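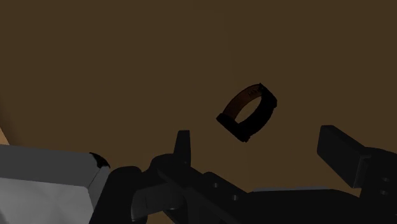
Black ring, clear of both open fingers, in the simulator.

Tips for a home gripper build, from the bench at Inddale

These come out of the small arm Huiling Pan and I have been putting together in the shared workshop. We run every pick in the simulator first, then on the bench.

Modelling the part
Measure the real ring with calipers, outside and inside, and enter the bore separately. If your collision shape is a solid disc, a finger can never go through the middle, and you'll waste an evening wondering why. Give the inner face a different colour from the outside. It makes the tilt much easier to judge on screen.

Keep the background plain. One flat brown does the job, though a black ring near black fingers can be hard to read. Ours would be better with lighter finger pads.

Setting the fingers
Open the jaws wider than the part by 15 mm in total before you move in. Check the travel by hand with the power off at the wall. If one finger is narrow and the other broad, as on the Rüegg pattern, set your centre from the gripping faces and ignore the outer edges.

Stick pads on with thin double-sided tape while you're still changing things. Glue them once the grip has held for a full run.

Wiring
Leave a loop of slack at each joint and tie the cable on both sides of it. Ingeborg Tanner lost a motor lead in August by tying hers tight at the elbow. Label both ends of every lead. Masking tape is fine, but the ink rubs off, so go over it with clear tape.

Screws
The Cilance bracket takes 16 mm screws. The 22 mm ones in the same packet bottom out and crack the housing. Use a drop of medium threadlocker on metal into metal, none on plastic.

Test runs
Start at quarter speed. Write down the finger opening and the approach height each time you change them, in pencil, in a book that stays on the bench. Recheck the screws after 2,000 cycles.

Spare pads are in the Dusholm tin under the vise.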